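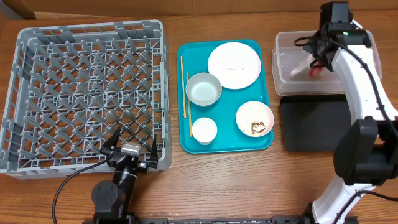 Clemar House Dining Services Group
Minutes of the meeting held September 25, 2025, in the Kazmi Room

1. Minutes of the previous meeting
The minutes of the August meeting were approved with one correction: the delivery charge from Gemia should read $99.

2. Return of trays
The group reviewed the way used tableware comes back from the dining room. Trays are still being returned with food left in the bowls, and chopsticks are often left on the tray with the plates. It was agreed that leftovers are to be scraped out before any item goes into a dish rack, and that chopsticks are to be washed separately by hand. The kitchen will post a short notice at the return table.

3. Dish racks
The kitchen reported that 11 gray racks are in service and that three more are kept in the storeroom. Small cups tip over in the open racks during the wash. A request for covers was discussed -- the supplier, Fustulel, has quoted for two sizes -- and deferred until a sample has been tried.

4. Tableware order
An order for 600 pairs of wooden chopsticks was approved. The group declined to replace the white bowls this year. Chipped bowls are to be set aside and reported at the end of each month. No change will be made to the teal trays, although one member noted that they are slow to dry when stacked.

5. Staffing of the return table
The proposal to place a second person at the return table during the evening meal was carried, five in favor and two against. The arrangement will be reviewed after one month.

6. Other business
The kitchen asked that meeting papers be sent out earlier. Agreed.

The meeting closed at 4:40 p.m.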